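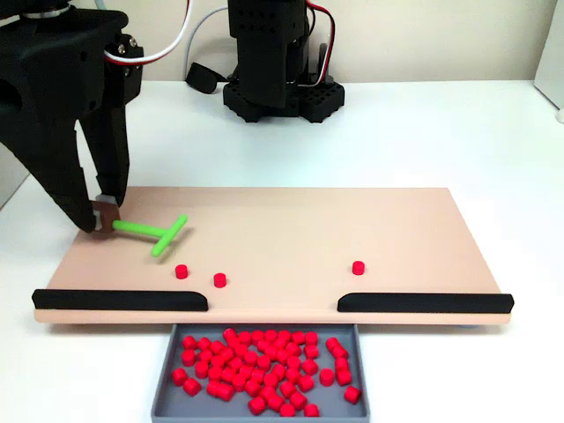 Geetha Shenoy has been choosing colours for other people's buildings for 15 years, and she still cannot say what her favourite is. When I ask her, she looks out of the window for a while and then tells me that the question is wrong. A colour is never alone, in her opinion. It has always a neighbour, and the neighbour decides. Put bright lime green next to black and everybody in the room will see it, even on a thing as small as a T-shaped tool. Paint a whole bedroom with the same green and in two weeks the owner will phone her, quite unhappy, and ask if it can be covered with one coat.

We are sitting in the back of Clareck, the paint shop where she gives advice in the mornings. It is June and the heater is working hard. On the shelf behind her are the sample cards, 700 of them, kept in the order she likes and which the rest of the staff find very difficult.

"People come in with a photograph on their phone," she says. "They say, I want this white. But the photograph was made in another country, with another sun. Here the light from the north side is yellow and strong, and in winter it goes low and comes under the verandah. The same white becomes like butter."

Her advice is always to paint a piece of cardboard and live with it. The cardboard should be big, and it should be moved: beside the door, behind the lounge, down near the skirting board where nobody looks. She asks clients to see it at seven in the morning and again with the lamps on. Most of them do it only once.

I wanted to know about grey, because it seems every new house in our suburb is grey now, outside and inside. She laughs at this.

"Grey is not one colour. I can show you grey which is green, grey which is purple. Clients think it is the safe choice and after that they are surprised that the hallway looks like a school uniform." She does not dislike it. She has used grey in her own kitchen, with a red enamel kettle, and she says the kettle does all the work there.

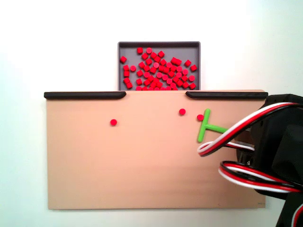

Harish Kamath remembers the kitchen differently. He painted it for her, and according to him the first grey was so cold that they both stood in it with their jackets on, and the tin went back to the shop the next day. He also thinks that red needs much less room than people give to it, and that one chair is plenty for a small flat.

Geetha accepts the story about the tin, but not about the jackets.

She learned most of what she knows from her mother, who dyed cotton at home and never used a colour name. Everything was called after food — the unripe mango, the burnt onion, the tea with too much milk. Geetha uses these names still. Some of the clients write them down and later try to order them by telephone.

Her largest job so far was the Kaimal building, a hostel for nursing students with 300 doors. The owners wanted all the doors beige. She asked for a different colour on each floor, so a tired person coming home from night shift would know at once if she had left the lift too early. They agreed, after some months.

"The students never spoke to me about the colours," she says. "One of them told me she didn't get lost any more. I was very satisfied with that."

Before I go, I confess that my own front door is brown and I would like to change it. She wants to know what colour the neighbour's is. I don't remember. She gives me a piece of cardboard.

Interview by Sabina Paul

Search this site Enter keyword Go

Contact us | Copyright, all rights reserved | Back to top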